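About Collance
Desk power, cabling and equipment layout for small offices and consulting rooms
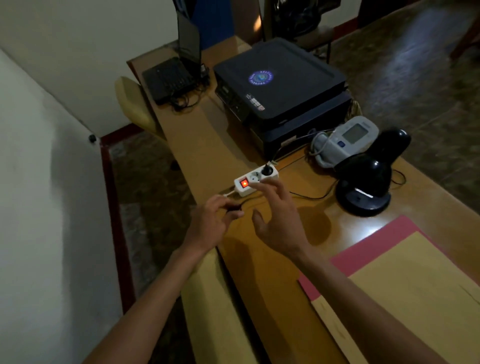 What we do

Collance plans, installs and maintains the equipment on working desks. Our customers are small offices, reception areas, consulting rooms and shared back offices in Carnden and the surrounding district. A typical job covers one room and everything in it that has a plug.

The scope of a standard job is the desk surface, the power strip, the cables between them and the devices they serve. We do not alter fixed wiring, wall outlets or distribution boards. Where a room needs a new outlet, we write up the requirement and the customer passes it to a licensed electrician. We return after that work has been signed off.

Most of the desks we see have grown over time. A printer arrives, then a lamp, then a medical or measuring device that needs its own space, and each comes with a cord of a different length. The desk at the top of this page is of the common mixed type: a multifunction printer, a blood pressure monitor with its cuff, a desk lamp and a laptop on one long surface, with a white power strip in front of the printer. Desks like this make up the larger part of our register.

Background

The company was started by Kyrylo Tkachuk, who had spent his earlier working life maintaining office printers under contract. A large share of the printer faults he was called out for were power faults. Plugs were half seated, strips had been switched off by a foot, and adapters had been swapped between devices during cleaning. He began leaving a one-page desk plan behind after each visit. Customers asked for plans for the other desks, and the plans became the business.

The plan format is still in use. It is now kept in Skastoter, our own desk register, and has been extended to record cord lengths, plug positions and the rated load of each strip. As of 22 September 2018 the register holds 2,580 desks. Each has a current plan, a dated revision history and the initials of the technician who last touched it.

Our workshop and parts store are in the Gowda building in Carnden, ground floor, rear entrance. Customers may bring in strips and adapters for checking during opening hours. Larger equipment is seen on site.

How a desk is surveyed

The survey is done with the desk in its normal working state. We ask customers not to tidy beforehand. The technician records:

Each device on the surface, its position and its rated power.
Each cord, from device to plug, with its length and condition.
Each external power adapter, matched to its device and labeled at both ends.
Each power strip, its rating, its switch position and the sockets in use.
Any device that may not be switched off without notice.

Adapters receive the most attention. Small black adapters are hard to tell apart once they are off the desk, and plug size alone does not establish that an adapter belongs to a device. We match on voltage, current and polarity as printed on the housing. An adapter with an unreadable rating is tagged and set aside until the customer can supply the device manual.

The survey ends with a load calculation. The total for each strip is compared with the strip's own rating and with the rating of the outlet behind it. Laser printers are entered at their peak draw during warm-up. Kettles, heaters and fans found on a desk strip are listed on a separate line of the report, and we recommend that they go directly to a wall outlet.

How a desk is laid out

We work from the strip outward. The strip is placed first, where its switch can be seen and reached from the chair, and the devices are arranged around it. Heavy devices with short cords go nearest. Lamps and chargers go farther along.

A strip may be mounted under the desk, fixed to the wall or left on the surface. We install all three. Surface placement takes up desk area but keeps the switch and the sockets in view, and some customers prefer it for desks where devices are plugged in and taken out through the day. Under-desk mounting suits desks where nothing changes from month to month. Wall fixing requires the landlord's consent in most rented rooms, and we ask for it in writing.

Switched strips with an indicator light are our default. The technician shows the person who uses the desk which position is on and which is off, then has them operate it once. Strips are never connected to other strips. If the sockets run out, the strip is replaced with a longer one or a device is moved.

Cords are routed so that they can be followed by eye from the device to the socket. Excess length is coiled in a loose loop and held with a hook-and-loop tie. We do not use plastic cable ties on cords that move, and we do not run power cords through drawer openings. Cords that cross the front edge of a desk are rerouted in every case.

Desks with measuring devices

Some of our customers keep a blood pressure monitor, a scale or a similar device on the same desk as their office equipment. These desks get a few additional rules.

The device stands on a clear, level part of the surface with its display facing the user. Tubing is kept clear of lamp bases, printer feet and anything else that could pinch it. Cuffs are laid flat or loosely coiled. If the device can run on either batteries or an adapter, the plan states which one the customer uses, and the other is noted as spare.

We do not calibrate, repair or open measuring devices. Calibration intervals are the customer's responsibility. On request we enter the due date in Skastoter and print it on the desk plan.

Lamps, laptops and printers

A desk lamp is positioned so that its light falls on the work area without reflecting from a laptop screen or a device display. Heavy-based lamps are preferred on shared desks. Clamp lamps are fitted only where the desk edge is thick enough to take the clamp without marking.

Laptops are placed with their ventilation openings clear, and the adapter stays on the desk surface or in a tray. We do not leave adapters hanging by the cord. For laptops that travel, the adapter cord is tied separately from the others so that it can be lifted out without disturbing them.

Printers need space for the lid to open fully and for paper to leave the tray. These clearances are measured with the tray extended. Paper, toner and other consumables remain with the customer or with the customer's printer supplier.

Labels

Every cord is labeled twice, once at the plug and once at the device. Labels carry the desk number and a letter for the device, in black on white. The letter is the same on both ends and on the plan. We do not write device names on labels, as devices are replaced more often than cords and positions.

Existing labels, rating plates and serial stickers are left in place. If a rating plate will be hidden after installation, its contents are copied to the plan first.

Parts we keep

The parts store in the Gowda building carries 200 stock lines. They include power strips in four lengths, replacement device cords, hook-and-loop ties, under-desk trays, wall brackets and label tape. Strips are bought from the same supplier in batches and the batch number is recorded against each desk. When a batch is withdrawn, we can list the affected desks and arrange replacement.

Used strips are not resold. Those removed from service have their cords cut and go to the district's electrical recycling point.

Inspection and maintenance

Desks under a maintenance agreement are inspected at intervals of no more than 365 days. The inspection covers plug seating, cord condition, switch function, labels and load. It is carried out by one technician. If the desk no longer matches its plan, the plan is revised on the spot and a new copy is left in the document sleeve under the desk surface.

Between inspections, customers can report changes by email with the desk number in the subject line. A new device in a free socket is usually a matter of updating the plan. A new printer, or any device with a heating element, requires a fresh load calculation before it is connected.

Staff and training

Technicians work alone on single desks and in pairs on rooms. New technicians spend their first period in the workshop on adapters and labeling, then accompany an experienced colleague until their surveys are accepted without correction. Kyrylo Tkachuk still reviews a sample of revised plans each month and sends back those with missing cord lengths.

Capacity and current work

The present register software was specified for 3,000 desks. An extension is planned and will be carried out without changing any desk number. Existing plans and labels remain valid.

We accept new customers within the district. Outside it, we provide surveys and written plans only, and installation is left to the customer's own staff. Inquiries should state the number of desks, the number of rooms and whether measuring devices are present. Photographs of each desk from the user's side are helpful and may be attached to the first message.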